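Plunlow Support
My tickets > Closed tickets

Subject: Order confirmations going out twice, but only to some customers
Product: Plunlow Mail Connector
Opened by: Donal Foley
Priority: Normal
Status: Closed

Donal Foley wrote:

Hi all,

I look after the web shop for Flernard (we sell upholstery cloth and trimmings, mostly by the metre, mostly to people redoing their dining chairs) and I've got a strange one for you. Since the start of October a good few of our customers have been getting their order confirmation twice. Same order number, same contents, same everything, a minute or so apart. One lady rang up in a proper state thinking she'd bought two lots of the green velvet and been charged for both. She hadn't, I checked, but you can see why she'd worry!

Things I've looked at so far:

The shop's own order list. Only one order each time, one payment each time.

The template. I did fiddle with the wording in September, so I put the old one back for a day. No difference.

The "send a copy to the shop" tick box. It's ticked, it's always been ticked, and we only get one copy at our end. So the customer gets a pair and we get a single, which has me scratching my head.

I've placed test orders from my own address and never had a double. My sister placed one from hers and got a double straight off. Same afternoon, same item (a packet of tacks, she's keeping them).

Happy to send logs if you tell me where they live.

Donal

Plunlow Support wrote:

Hello Donal,

Thanks for all that detail. Please could you send us the delivery log for one customer who received a double and one who didn't? You'll find it under Connector, then History, then Export. Please also tell us the "Wait for reply" value on the Advanced page.

Donal Foley wrote:

Found it, thanks. Wait for reply is set to 2. I don't remember ever touching that, but I also don't remember setting most of this up, so don't take my word for it.

I've attached both exports. I had a read through them over my lunch and I think I can see something. On my sister's order the connector hands the message over, waits, writes "no reply, trying again" and then hands it over a second time. On mine there's no "trying again" line at all. So it looks to me as if the first one did go, and the connector just didn't hear back in time?

The other thing I noticed, and this might be nothing, is that the doubles seem to be mostly people who ordered samples along with their cloth. My sister did tick the free sample box, now I think of it. I never do, as I can just walk over to the shelf and get one. The sample orders have a PDF care sheet stuck on the email, from Floltex, who weave most of our plain ranges. It used to be a tiny thing. Floltex sent us a new version at the end of September with a lot of big photos in it, and I swapped it in without a second thought.

I'm going to try taking the care sheet off tonight once we've shut and see how the morning goes.

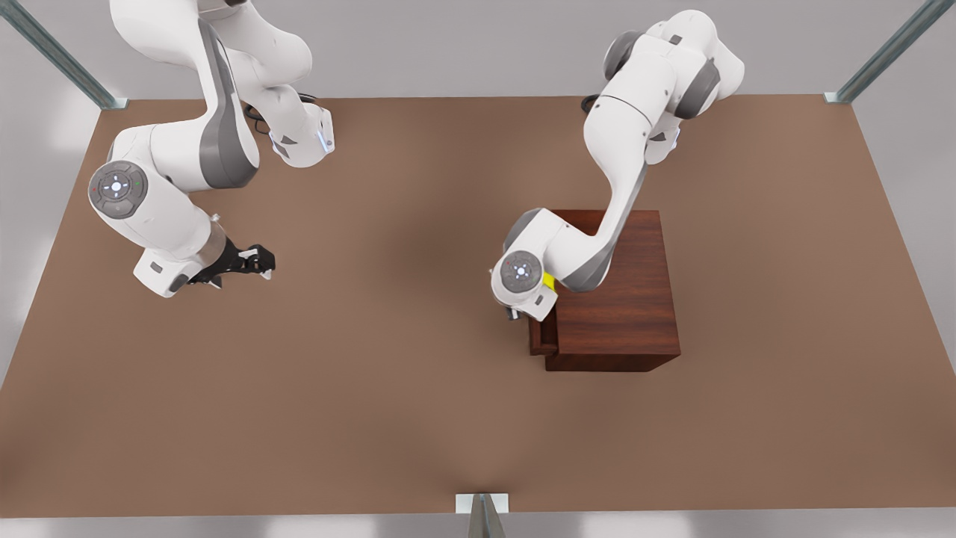 Right, so I took it off at half past six and left it off until the next lunchtime. Not a single double in that time, and we had a fair number of sample orders come through overnight (there was a half-price thing on linens). Put it back on after lunch, and by three o'clock I'd had an email from a very polite man asking which of his two confirmations was the real one.

So it's the care sheet, or at least it's the care sheet plus something. What I don't get is why it should matter. It's a big file now but it isn't enormous, and the emails do arrive. I'd have expected it to bounce or go missing if it was too big.

I've left it off for now and put a link to the care page in the email instead. It'll do for the week but Floltex do like people to get the actual sheet, and some of our older customers print everything, so I'd like it back if I can have it.

Donal

Plunlow Support wrote:

Hello Donal,

That's very helpful, and your reading of the log is correct. The connector hands each message to your mail provider and waits for an "accepted" reply. Yours is waiting 2 seconds. With the larger attachment, the provider is taking longer than that to answer, so the connector treats the first attempt as failed and sends again. Both are then delivered.

The copy to the shop is sent as a separate message without attachments, so it isn't affected.

Could you please raise "Wait for reply" to 200, save, restart the connector from the Status page, and try again with the care sheet attached?

Donal Foley wrote:

Ahh, that explains the shop copy! That was bugging me more than anything else.

Changed it to 200 and saved it, then went and put the care sheet back. First test from my sister's address: double again. I was a bit deflated, I'll admit. Then I went back to the Advanced page and it said 2. So it hadn't kept the new value.

Tried it again, saved, got the little green tick, went off to another page, came back, 2 again. Tried a different browser as well and got exactly the same. Am I missing a button?

Plunlow Support wrote:

Hello Donal,

Is there a settings file supplied by whoever installed the connector? If one is present, it overrides the Advanced page each time the page is loaded.

Donal Foley wrote:

Yes! There is! The shop was set up by a little firm called Sombatkul before my time, and there's a file in the connector folder with their name at the top and a line that says wait_reply = 2. I rang them and got hold of a chap who remembered the job. He said it was put in while they were testing and should have come out again before we went live. He was very nice about it and said to delete the line, so I have (I kept a copy of the file in case).

Set it to 200 on the Advanced page, restarted, and this time it stuck. Care sheet back on. Three goes from my sister's address, one email each. She's now asked to be taken off testing duties.

I'll leave it running and let you know.

Donal

Donal Foley wrote:

Just coming back on this. It's been on since Wednesday and I've had no doubles and no phone calls about doubles. I've gone through the History page too and there isn't a "trying again" line anywhere since the change.

I've also asked Floltex for a version of the sheet with smaller photos, and they're having a look.

One small suggestion if you're passing them along: it'd be great if the Advanced page said when a file was overruling it. The green tick had me convinced I'd saved it.

Fine to close this one. Thanks for the help!

Donal

Plunlow Support wrote:

Thanks, Donal. Suggestion passed to the product team. Closing as resolved.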